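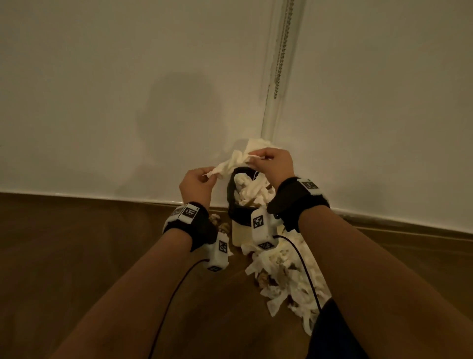 Grultstead bins and tissues: read me first

Hello! These are my notes for the wastebasket part of the Grultstead tidying collection. I've written them the way I'd explain things over a cup of tea, so skip about as you like. Auður Nørgaard did the first version and I've pinched her headings.

What's in it

There are 3174 clips, all to do with paper rubbish: picking it up, squashing it down, getting it into a small bin that's already had enough. I've checked 1623 of them by hand (my Fridays, mostly) and the rest are still waiting.

The folder called "overfull" has 796 clips and it's my favourite – it's the job everyone puts off at home.

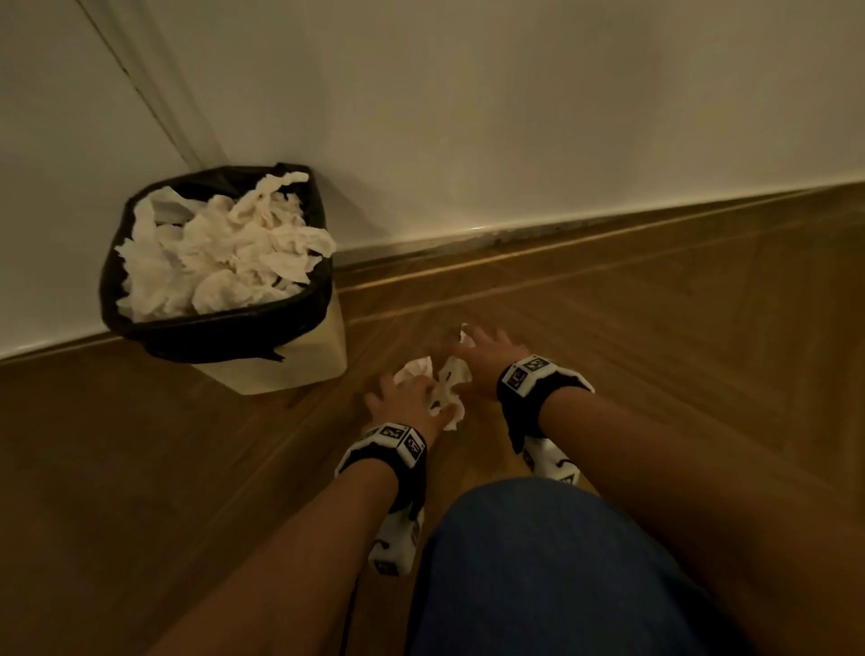

Tissue is a pain to label. It tears, it springs back, and one wad can become two halfway through a clip. I've gone with "wad" for anything gathered up in one go and "scrap" for the little bits. If it's poking over the edge of the black liner, like the pieces on the left and right of the basket, I still call it "in bin". Colette Barbier would rather have a separate label for those, and she may yet win me round!

Labels, in short

floor – lying on the boards
held – one hand or both
in bin – see above
pressed – being pushed down into the bin

Tissue and paper towel both go under "paper". I tried splitting them and gave up after a week.
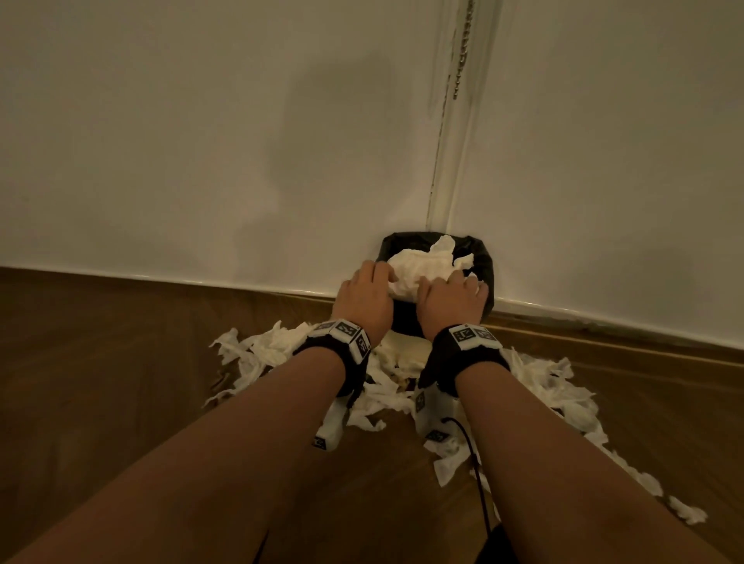 Known muddles

The bin has two spellings in the older files, "wastebasket" and "waste-basket". Search for both. Some clips start with the paper already in hand, so there's no "floor" label at the beginning, and that's fine.

If you spot a wrong label, send me the clip number and I'll fix it in the next batch.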